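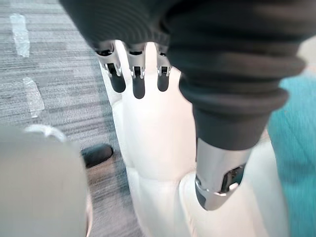 Wrist view, right over the white piece. Fingers, bellows on the big digit, carpet at left.

Beltano Living Room: spend and wear tables
README, version 2

What you get

Two tables and a folder of stills. One table is what we bought or got quoted for the two-arm living room setup, the other is what we did with it, episode by episode. They join on part_id so you can ask dumb useful questions like which spares got used up by cushion work and which ones sat in a drawer.

Made for people who have to write an equipment budget for a home-tasks robot and have nothing to copy from. We had nothing to copy from. First budget was a guess with a tax line.

781 episodes. 63 purchase lines. 12 columns in the purchase table. Snapshot taken 2019-09-27, no rows added after.

Maintainer: Auður Hjaltested. Mail goes to the Beltano group address on the project page, not to her directly please.

Files

purchases.csv - one row per line on a quote or invoice
episodes.csv - one row per episode
stills/ - frames, wrist and head views mixed, file stem matches episode_id
notes.txt - Auður's notes, lightly cleaned. Some are just "see above" and the thing above is gone. Sorry

No video in this release. Disk quote came in late, see Storage further down.

Purchase table, columns

part_id: ours, not the vendor's. Starts with H for hand, A for arm, C for cabling, F for furniture and soft goods, S for storage and compute, X for whatever was left
description: free text, as typed on the order
vendor: Danex, Alel, Ngcobo or "local"
quoted: price on the quote, before tax
paid: price on the invoice, before tax. Blank if never bought
currency: read this one before you sum anything
lead_quoted: working days, from the quote
lead_real: working days, order sent to box opened
class: capital, spare, consumable, service
budgeted: yes or no, was it in the plan at the start
replaces: part_id of the thing it replaced, or blank
note: free text

Vendors in short: Danex for hands and everything that goes on a hand. Alel for arm service and the wrist mounts. Ngcobo for furniture, cushions and covers. Local means a shop in town and a paper receipt.

Episode table, columns

episode_id, task, surface, hand_left, hand_right, operator_code, outcome, stop_reason, note.

hand_left and hand_right hold part_ids. Outcome is what the operator typed at the end, done / partial / stopped. We did not re-score. Two operators had different ideas about "partial" and it shows, filter on operator_code if that matters to you.

stop_reason is the column to look at for budgeting. Values are cable, fingertip, cover, heat, software, operator, other. "Other" is too big. We know.

Where the money went, versus where we thought

Arms were the easy bit. One quote, one invoice, arrived when Alel said. Everyone plans for the arms.

Hands: budgeted as capital, bought once, done. Wrong. A hand is capital plus a steady drip of fingertips and covers, and the drip was on no line at all. If you take one thing from the tables, give hands their own spares line and put somebody's name on it. Also ask for the spares price list at the same time as the hand quote. We asked after, and had no leverage left by then.

Bellows and sleeves on the big digit: ask if they come off without sending the hand back. First Danex quote didnt say. Second did, after we asked. Both quotes are in the table, H rows, compare the notes.

Cabling: cheap per meter, expensive in lost days. Loops at the elbow and the wrist snag on things when the arms reach low. Most of the cable stops are from low reaches in front of the sofa. Budget strain relief, a second full set of wrist cables, and sleeving. Order all of it with the arms, it's a rounding error on that invoice and a separate shipping charge on any other.

Soft goods: laughed at in the first planning meeting, then over budget by August. Cushions wear where they get pinched. Covers pill. Same cushion bought a month later is not always the same color, and if your episodes are sorted by object you now have two objects. Buy the whole run at once, from one batch, and write the batch on the receipt. Ngcobo will do it if you ask before ordering.

Tape: floor marks, so the furniture goes back to the same place. Ours is light tape on gray carpet. Put it under consumables and buy more than looks sane.

Storage: underestimated. Episodes with all views kept fill disks quicker than the quote assumed, mostly the quote assumed one view. S rows.

Cushion tasks, for planning spares

Cushions are the task most people ask about so they get a section. The furniture is real furniture: cream tufted leather sofa, round side table with a white marble top, a wire bowl with apples and a banana on the table. Cushions are blue or pale cream. The blue one is fuzzy and has no pattern, which made for boring labeling, good.

Two-handed cushion work loads both hands at the fingertips. Each hand takes a lower corner and pinches, the cloth bunches up between. So plan tips in pairs, left and right, even if the vendor sells singles. Do not plan one spare "for whichever side goes first". We did, and then the left and right hands were on different tip batches for weeks, and hand_left / hand_right is a pain to use over that stretch. Rows are marked in note as "mixed tips".

Room to reach matters too. With the feet close up to the base of the sofa the arms have to work near the legs, and every loose cable is right there. If the floor plan is still open, buy less furniture and leave more carpet.
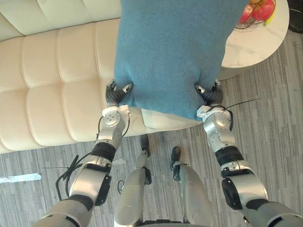
Rough plan template

Copy this, fill in your own prices. Order is the order we'd place things now, not the order we did.

1. Arms, with service terms in writing. Ask who pays shipping both ways.
2. Hands, with spares price list attached to the same quote.
3. Wrist mounts, one extra per side. Small part, long wait.
4. Full second set of wrist and elbow cables.
5. Fingertips, pairs, enough for the whole collection period.
6. Covers, bellows, sleeves.
7. Floor: carpet, tape, something to kneel on.
8. Furniture. Sofa first, everything else gets placed around it.
9. Cushions and small objects, one batch.
10. Storage, sized for every view you record.
11. Operator hours. Include setup and putting the room back, both.
12. Money with no label. Finance will ask what it's for. Say repairs.

If something has to be cut, cut furniture. Do not cut 4 or 5, we did that and paid for it in stopped episodes.

Lead times

Compare lead_quoted and lead_real yourself, the notes explain most of the gaps. Patterns we'd plan on: arms on time, hands late, covers very late, furniture early (then it needs storing, put that in the plan also). Anything crossing a border in August should be treated as a September part.

Lead time on repair is not the same as lead time on new and it's in a different row, class = service. People miss this. A hand away for repair is a hand you don't have, so either plan for a gap or plan for a third hand. We planned for neither. Stretches with one hand show as blank in hand_left or hand_right.

Known problems

Currency mixed in early rows. Column is correct, the totals line in the old sheet was not, so we dropped the totals line.

Tax: quoted and paid are both before tax, except the local receipts where tax could not be pulled out. Marked in note.

Some episodes have a hand part_id that was not yet delivered according to purchases. Loan unit from Danex, logged under the id of the one we later bought. Should have had its own id. Will fix if there is a version 3.

Stills are uneven. Wrist views are very close and the near parts blur. No good for measuring wear, don't try, use the replaces column.

Operator hours are not in here. We have them but they are tied to people.

The white soft pieces were logged under several different names before we settled on one. Search for "white" in task if you want all of them.

Do not use for

Comparing vendors on quality. One site, one room, one of each. A vendor with more rows is a vendor we bought more from, nothing else.

Price benchmarks. Old prices, small buyer, and a couple of the discounts were tied to timing.

Safety planning. Nothing in the tables covers it.

Terms

Free for internal planning and for teaching. Ask before you repost the purchase table, vendor names were cleared for this release only. Credit as "Beltano Living Room, version 2" and keep the README with the files.

Corrections welcome, send the part_id or episode_id with it or we can't find the row. Auður goes through the mailbox in batches so expect a wait.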